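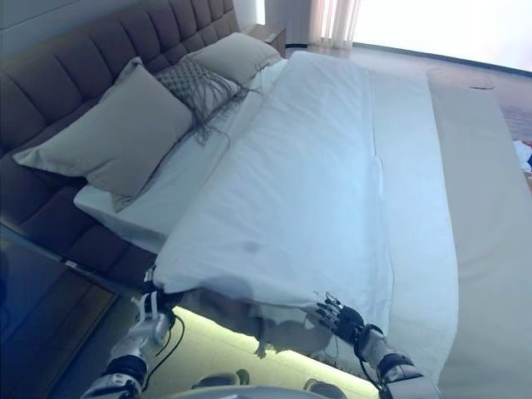

Beige pillows and a gray knitted cushion against the headboard.

Sulby Endurance Weekend: Frequently Asked Questions
By Lilla Halász
August 28, 2022
3 min read
Print | E-mail

What kind of race is it?
A team endurance race for small production cars, run over one long stint on Saturday afternoon and a shorter one the next morning. The grid is limited to 30 cars. Results from both stints are added together by laps completed, then by time.

How long is the track?
One lap is 2,376 meters, run clockwise. We use the full layout, including the Brinine chicane. The short layout was used in June for the sprint meeting and lap times from that event do not count toward anything here.

Who can enter?
Teams of two to four drivers. Every driver needs a current club license or higher. Drivers under 18 need a signed form from a parent or guardian, and the form has to be the original. We don't accept photos of it.

Do I need to own a car?
No. Bustos rents prepared cars with fuel and a mechanic included. Book with them directly and put "Bustos" in the car field on the entry form. Damage is between you and them.

What does it cost?
The entry fee is $773 per car. Extra garage passes are sold at the gate. The fee covers timing, the transponder and garage space, which is shared between two teams.

Which tires are allowed?
Any road-legal tire on the Storamis control list. Slicks and cut slicks are not allowed, wet or dry. Each car may use two sets over the weekend, and both are marked at scrutineering. A punctured tire can be replaced if the scrutineer has seen it first.

How do pit stops work?
Each car must make at least 2 driver changes in the first stint and one in the second. Engines are off during refueling and the driver must be out of the car. Speed in the pit lane is limited and is checked. Speeding costs you one lap.

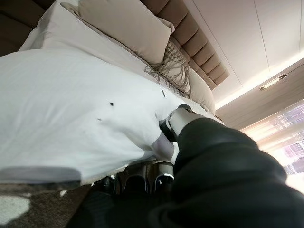 Can we stay at the track overnight?
Yes, the upper paddock is open to tents, vans and motorhomes from Friday at noon until the last day at 6 p.m. There is water but no power, and generators go off at 10 p.m. Sleeping in the garages is not allowed. Drivers who would sooner have a wide bed with a white duvet than a camping mat should look at the guest houses in the village, and should book early, as almost all of them fill up once the entry list is out.

What happens if it rains?
We race. The start may be moved behind the safety car. If the race is red-flagged and can't be restarted, the result is taken from the last full lap before the flag.

Can I get a refund?
Full refund up to four weeks before the event, half after that, nothing once scrutineering has opened. You can pass your entry to another team for free if you write to us first.

Who do I contact about rules?
Vibeke Thorlacius, clerk of the course. Send questions in writing and include your car number if you have one. Answers that affect everyone are added to this page.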